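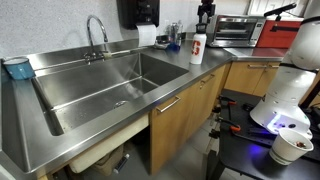
Vandside Household Water Diary
README, release 2, February 2004

Contents

diary.csv: one row per recorded use of water
homes.csv: one row per household
codes.txt: the meaning of every code used in the two tables
corrections.txt: changes made after release 1
forms/: scans of the blank diary form, both versions

What this is

The Vandside Household Water Diary records how people in 30 homes used water over a fortnight in November. Each household kept a paper form near the kitchen sink and another in the bathroom, and wrote down every use longer than a quick rinse of the hands. The forms were typed up by Mbali Motaung and Ashraful Navaratnam. The meter readings in homes.csv were taken by the householders at the start and end of the fortnight.

All the homes are in the Vandside and Kekana subdivisions. Kekana is on bore water for the garden and town supply indoors, so its outdoor figures should not be added to the meter readings.

Columns in diary.csv

home_id: number from homes.csv
day: 1 to 14, counted from the first day of the diary
time: start time, 24-hour clock, as written on the form
place: K kitchen, B bathroom, L laundry, G garden, X other
purpose: see codes.txt
minutes: running time, blank if a vessel was filled
litres: volume, blank if a tap was left running
temp: C cold, H hot, M mixed
note: free text, spelling left as written

There is never a value in both minutes and litres. To turn minutes into litres you need the flow rate for that tap, given in homes.csv as flow_k, flow_b and flow_l. Flow was measured with a bucket and a watch at full bore. Most people don't wash up at full bore, so converted kitchen figures will come out high.

Columns in homes.csv

home_id, area, people, children, flow_k, flow_b, flow_l, meter_start, meter_end, dishwasher (Y/N), tank (Y/N), form_version

Meter readings are in kilolitres to one decimal place. Two-storey homes are not marked.

Missing and doubtful entries

Of the rows in diary.csv, 84 have no time. Where the order on the form was clear they have been left in that order; do not sort the file by time without keeping a copy of the original.

Home 17 stopped the kitchen form on day 9 and carried on with the bathroom one. Home 22 went away for a weekend and wrote nothing, and those days are genuine zeroes apart from a dripping laundry tap.

A garden entry of 765 litres for home 6 was queried by Reshma Moodley and confirmed. They were topping up a pond.

Form version 1 had no box for dishwasher loads. Some people wrote them under "other", some left them out. Use form_version to separate these homes if dishwashers matter to your work.

Changes since release 1

Purpose code 12 (pets) split from code 11 (cleaning).
Laundry flow rates for Kekana re-entered from the forms. They had been shifted down one row.
Street names removed from the note column.

Use

Free to copy for study and teaching. Please credit the Vandside Household Water Diary and give the release number. Do not try to work out which home is which.

Corrections go to Krystyna Czerwiński. Zodwa Xaba holds the paper forms and will check an entry against the original if you send the home_id, day and place.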